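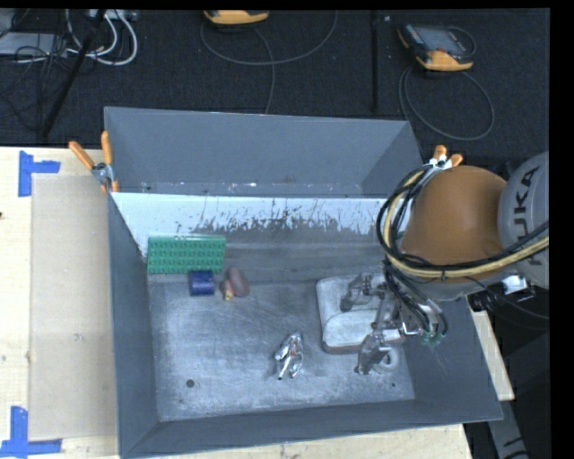
The Ferry to Vedden

By Zawadi Wanyama
December
2 minute read

Imani came to the ferry at four in the morning with one suitcase and her father's coat. The coat was too big, and in its pocket there was still a ticket from his last crossing.

"One way or return?" asked the man at the window.

She had practised this answer for 15 days. Now she could not find it. Behind her a boy was crying for his breakfast, and the wind pushed at the door.

"How much is the return?"

"500. It is good until spring."

She paid for the return. It was nearly all her money, and she was a little ashamed, as if somebody had caught her in a lie.

On the deck she sat beside old Salim, who had sold onions to her mother. He looked at the coat for a long time.

"Obadia wore that when he left," he said. "He told everybody he would be home in a week."

"And how long was it?"

"Nine years. But he came." Salim broke his bread and gave her the bigger half. "Eat. The sea is bad after the lighthouse."

The engine started under their feet. Imani put the new ticket in the pocket with the old one, and she held them both until the lights of the harbour were small.

Contact | © Zawadi Wanyama | Back to top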